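Timport's simulator is a good product sold on the wrong promise

The two-arm package from Timport costs 2000 a year per seat, and the sales sheet says it will let a small workshop settle its cell layout before any hardware is bought.
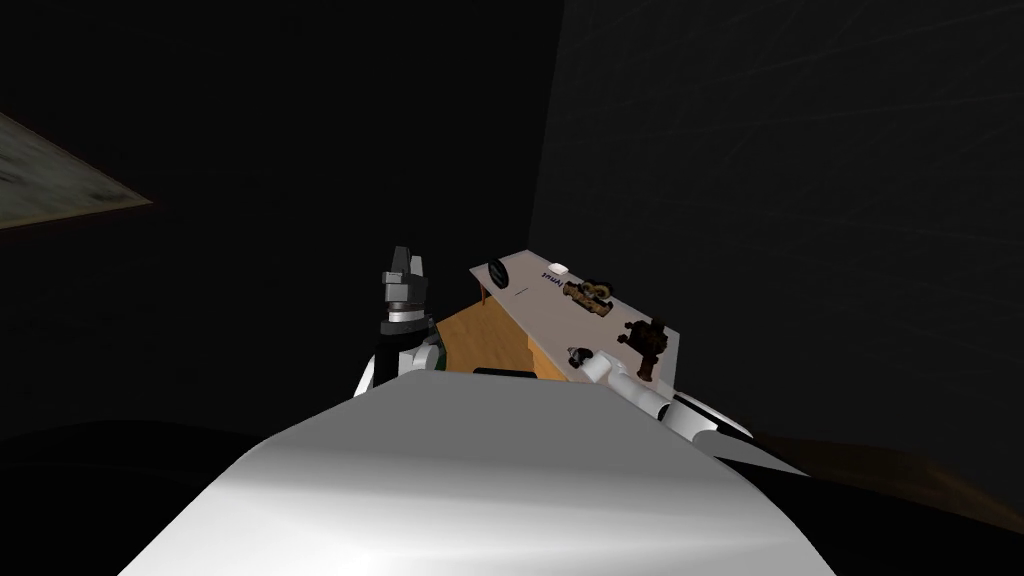
I have had a seat since March, on behalf of Bollton, where we assemble small geared parts in short batches. My view is that the licence is worth paying for and the claim is not worth repeating.

Reach is where the software earns its fee. You place a bench, set its angle to the robot, and find out whether both arms can get to the far corners without a shoulder or an elbow getting in the way. We tried 17 bench positions and threw out all but 5. Doing the same on the shop floor would have meant a week of moving heavy furniture and arguing over tape marks. The view from the robot's own head is also more useful than I expected. A fixed overhead view hides how much of the near edge of a table the body can block, and a camera mounted on a head has to live with that.

Contact is another matter. Friction is a single number per surface, and the default is generous. A part that sits firmly in the gripper on screen may turn in the fingers on a real bench, particularly if it is round or carries a film of oil. Timport's manual gives this one paragraph, near the back. Lockwood's rival package at least asks for finger material and grip force before it will run a pick, and refuses to guess. It is slower and its menus are dreadful, but I trust its failures more.

Lighting is the third weak point. The stock rooms are dark and the tables pale, so edges are easy to find. Our workshop has skylights. Anyone training a vision system on the stock rooms alone should expect to do it again.

Timport sells a calibration add-on, built by Zomden, which takes measured values for 6 material pairs and feeds them into the contact model. It should be in the base licence. A layout tool without it is still a layout tool — and should be priced and described as one. We will renew for another year, without the add-on, and do our grip tests on the bench.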